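Volitz Trench Shield, Modular Aluminum

Manufactured by Zeltovora
Category: Trench and excavation support
Data revised 31 March 2023

Overview

The Volitz is a modular aluminum trench shield for utility repair, lateral connections and short excavations in streets and yards where a steel box is too heavy for the machine on site. It is supplied as two side walls, a set of adjustable spreaders and the pins needed to join them. Panels stack vertically with alignment posts, and open ends can be closed with end plates, sold separately.

The shield protects workers inside it from soil movement. It does not support the trench face and does not prevent settlement of adjacent pavement, footings or buried lines. Where ground movement outside the excavation has to be limited, use a tight-fitting system designed by an engineer.

Specifications

Wall material: extruded aluminum, double skin, welded corner posts
Shipping weight, walls and frame hardware: 1364 lb
Shipping weight, full spreader set: 374 lb
Rated capacity: 2000 lb per square foot at the lowest spreader position
Side walls per unit: 2
Spreader type: telescoping steel tube, pinned, galvanized
Cutting edge: replaceable, bolted
Lifting points: one at each upper corner, forged ring
Finish: mill finish walls, yellow coated spreaders

The two shipping weights are listed separately and must be added when selecting rigging. Mud that sticks to the walls adds to the load on extraction, as does friction along the outside faces. Do not size slings from the shipping weight alone. 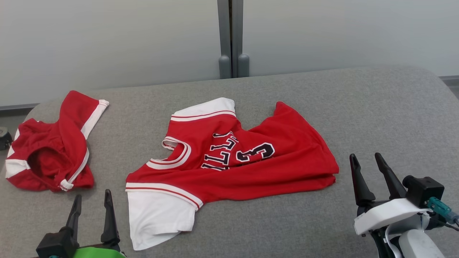 Can the Volitz be stacked on top of an older steel shield?
Stacking is limited to Volitz panels of the same wall length. The alignment posts do not fit steel boxes, and the tabulated data covers aluminum-on-aluminum assemblies only.

Tabulated data

Each unit ships with a data sheet in a sealed tube riveted to the inside of the left wall. The sheet gives the allowable depth for each soil classification and spreader width. A copy must stay on the job site while the shield is in use. Ratings assume that surcharge loads such as spoil piles, parked machines and stored pipe are kept back from the edge by the distance shown on the sheet. If a surcharge cannot be moved, the ratings do not apply and a site-specific design is required.

Classification of the soil is the responsibility of the competent person on site. Reclassify after rain, after a water line break, and whenever the excavation crosses old fill. Backfilled trenches, abandoned tanks and undocumented cavities can leave loose ground next to firm ground over a very short distance. If a void opens beside or below the shield, withdraw the crew, leave the shield in place and have the excavation assessed before any further digging.

Assembly

Lay the first wall flat on timber, outside face down. Fit the spreader collars and insert the spreaders upright. Lower the second wall onto the spreaders with the excavator, using a four-leg bridle. Insert all pins and keepers. Rotate the assembly to its working position with the cutting edges down, and keep people clear of the swing area until it is standing on level ground.

Spreader pins are not interchangeable with the stacking pins. The spreader pins are longer and have a painted head. Bolts, rebar and drill steel are not acceptable substitutes for either.

Installation and removal

Dig to grade and set the shield when the ground will stand long enough to do so. In ground that will not, start the cut, set the shield and excavate from within, pushing down alternately on each corner. Apply force through the push pads only. Striking the top rail with the bucket will deform the wall skin and void the warranty.

Access is by ladder inside the shield. Workers must not be inside during placement, removal or vertical movement.

Inspection

Check the welds at the corner posts, the spreader collars and the lifting rings before each shift. Dents in the outer skin that do not reach the inner skin may be monitored. Cracked welds, bent spreaders and elongated pin holes require the unit to be removed from service. Field welding is not permitted; repairs are carried out at the Plernau shop under a written procedure approved by Eifion Parry, structural engineer.

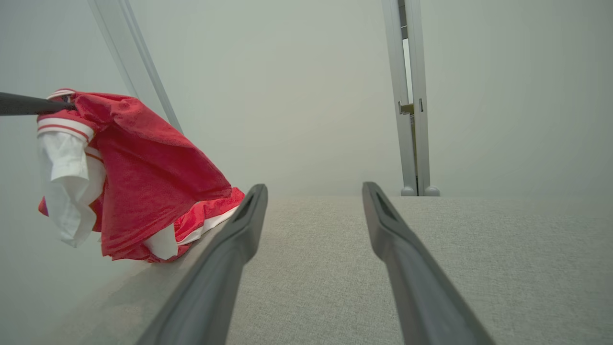 Accessories

End plates, pair
Wheel kit for moving the assembled shield on paved surfaces
Four-leg chain bridle with shortening hooks
Extra spreader tubes, three lengths
Replacement cutting edge with bolts
Replacement data sheet (serial number required)

Availability and shipping

Units are stocked at Plernau and Treloar. Treloar holds assembled shields for rental as well as knocked-down units for sale. Delivery is by flatbed; the customer provides a machine for unloading. Spreaders travel banded on a separate pallet, and shortages must be noted on the delivery receipt.

Rental returns are washed and inspected on arrival. Missing pins are charged individually. Concrete or asphalt on the push pads is charged as cleaning labor.

Warranty

Walls and corner posts are covered for two years from delivery against defects in material and workmanship. Spreaders, pins and cutting edges are wear items. The warranty is void if the serial plate has been removed.

Technical questions on soil pressure, stacked assemblies or engineered variations go to Gerrit Mkhize at the Treloar office. Include the serial number, planned depth, trench width and soil classification with the request.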